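首页 > 走访 > 家居建材 > 正文
上一篇 下一篇 收藏 打印

展厅开放日走了一趟，台面的事还是没问明白

周四下午两点，Plendano 的展厅对外开放，我是冲着邀请函上那句“一次看懂台面”去的。家里厨房拖了大半年没动工，卡就卡在台面上：石英石、岩板、不锈钢，每家都说自己的最省心，每家都说别家的会裂。

签到处排了十几分钟的队，领到一个布袋，里面是一本画册、一支笔和一张抵用券。抵用券背面的小字我站在门口读完了：满额才能用，定制件除外。台面恰好都是定制件。

展厅分上下两层。一层是成套厨房，灯光打得很足，什么颜色放在那种灯下都好看。我问能不能关掉一排射灯看看，接待的小姑娘说开关在后台，不方便。后来我把一块样板拿到靠窗的地方，米白变成了偏绿的灰。这个办法推荐给所有要去看样的人，比听讲解管用。

二层是材料区，也是当天人最多的地方。讲解的是 Khalil Qudah，Flekon 派过来的技术顾问，中文很流利，带一点南方口音。他讲了五十分钟，前半段讲原料和压制，后半段讲养护。我承认前半段讲得不错，怎么分辨板材里树脂多还是少，闻切口、看断面，说得具体。到了养护部分就开始含糊了。有人问热锅能不能直接放上去，他说“正常使用没有问题”。再问什么叫正常使用，他说建议垫隔热垫。那到底是能放还是不能放？

材料区最常被追问的是厚度和收边。同样一块板，边上倒一道小斜边，看起来就薄而利落；做成直角，看着厚重，磕碰也更容易崩口。销售一般不主动提崩口，他们会说直角“更有建筑感”。 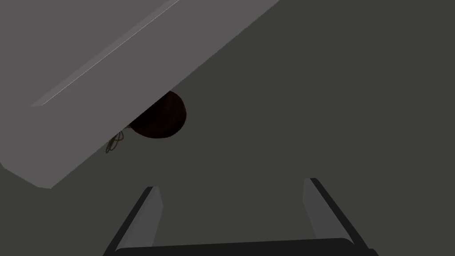 浅灰色板材效果图，边缘带一道窄斜边。

效果图这种东西，我向来只信一半。图上的板面匀净得一点纹理都没有，真到工厂开料，色差、针眼、接缝，哪样都躲不掉。我问接缝怎么处理，答复是“师傅现场会处理好”。问有没有接缝的实物，带我去看的那一块摆在角落里，胶线比画册里明显，不过也还能接受。平心而论，肯把它摆出来，已经比我去过的另外两家强。

价格是最难问的。标签上写的是每延米的起价，不含挡水、不含开孔、不含搬运上楼。Nga Đỗ 和我同一组参观，她刚装完一套房子，一边听一边拿手机记，最后给我看她算的账：开水槽孔一个170元，龙头孔另外收，前挡水按米算，后挡水又是另一种按米算。她家报价单上的台面一项，后来拆成了6行。她说当初要是知道，第一次谈价就该让对方把这6行写全。

三点半有一场抗污演示，用的是 Broltora 的清洁剂。酱油、红酒、咖啡倒在板上，主持人说等一会儿再擦，结果等了不到两分钟。擦得很干净。两分钟的酱油，我家那块用了十年的旧台面也擦得干净。我提出能不能留到散场再擦，主持人笑着说后面还有一场，要腾台子。

临走前去看了 Nedeljković 的五金专柜，算是当天的意外收获。铰链和滑轨都装在可以反复开合的样柜上，旁边没有人催，也没有扫码送礼。有一款转角拉篮的开启角度是105度，我试了几次，里面的东西够得着，但柜门容易蹭到旁边的墙板，小厨房要先量好再说。店员听了点点头，说确实有客户反映过。整个下午就这句话最让我觉得没白来。

如果你也打算去，几条建议：

避开两点到三点，讲解区站不下。
带上自家厨房的尺寸图，没有图，对方只会报起价。
抵用券先看背面。
样板一定拿到窗边看，能借回家过一夜更好。我问了，押金可退，手续要填两张表。

台面我还是没定。展厅的人加了我微信，当晚发来一份“专属方案”，里面我的姓写错了。

读者评论

灶台边的猫：窗边看样这条太对了。我家当初在店里选的暖白，装上以后天天觉得像医院。

老周在装修：直角边崩口我有发言权，入住第三个月，铸铁锅碰了一下就缺一块。补是补了，斜着看还是有印子。

mimi_0：请问那个拉篮大概什么价位？文章里没写。

墙角种葱：作者太挑了吧，免费开放日还想要人家关灯……

灶台边的猫 回复 墙角种葱：几万块的东西，看个真颜色不过分。

联系我们 | 投稿须知 | 版权所有，转载请注明出处 | 返回顶部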